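Chapter 4
Glass in the Home

Glass is a solid, but its atoms are not arranged in the regular pattern found in salt or ice. Most household glass is made from sand, soda ash, and lime, melted together and cooled.
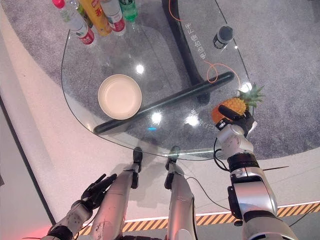
Figure 4.1 Bottles on a glass tabletop. Carpet shows through the glass.

The Guthrie works opened in 1937 and made window glass only. Tabletops came later - first plain, then tempered. Tempered glass is heated, then cooled quickly with jets of air. The outside hardens first and is left squeezed by the inside.

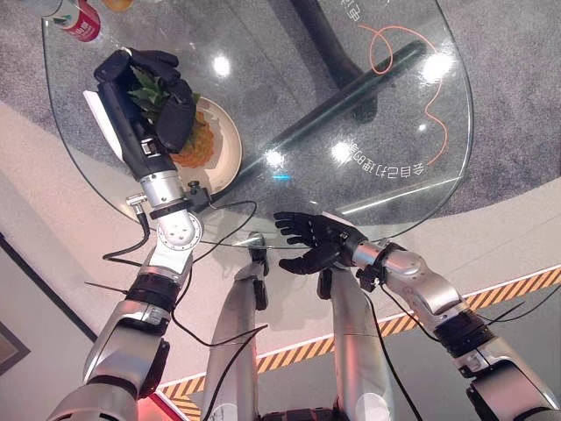 Figure 4.2 Pineapple and a round plate on a glass table.

A tempered sheet cannot be cut afterward. Curved outlines, holes, and polished edges must all be finished before heating. At the Zinska plant, one furnace handles 80 sheets in a shift.
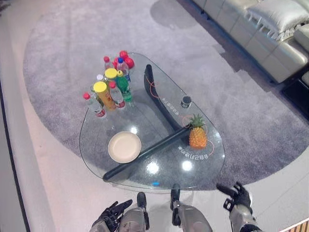
Clear glass lets most light through, but each surface sends a little back. Section 4.2 explains why, and Section 4.3 covers scratches and chips.

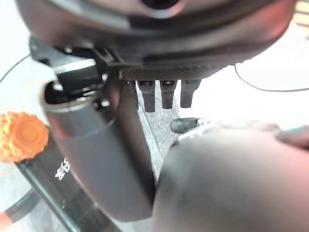

Figure 4.3 A gray cylinder, open at the top, with a band of reflected light.

Key terms: tempering, annealing, reflection, soda ash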